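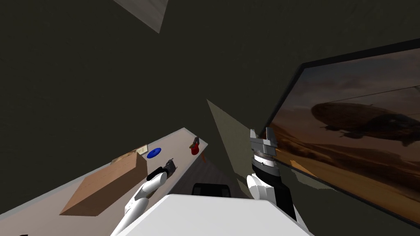
Retención de imagen en pantalla de pared
Tengo un panel fijado a la pared, encendido 900 horas desde febrero, y al cambiar de contenido queda una sombra. El fondo es siempre el mismo: un dirigible oscuro sobre un desierto ocre. ¿Es permanente?
Da-eun Koo

Respuesta de Halvard Eklund
Depende del tipo de panel. En LCD suele ser reversible: blanco completo unas horas y repetir la prueba con gris uniforme. En OLED — desgaste desigual del emisor — no se recupera.

Respuesta de Deok-su Um
Baja el brillo. A mí me funcionó.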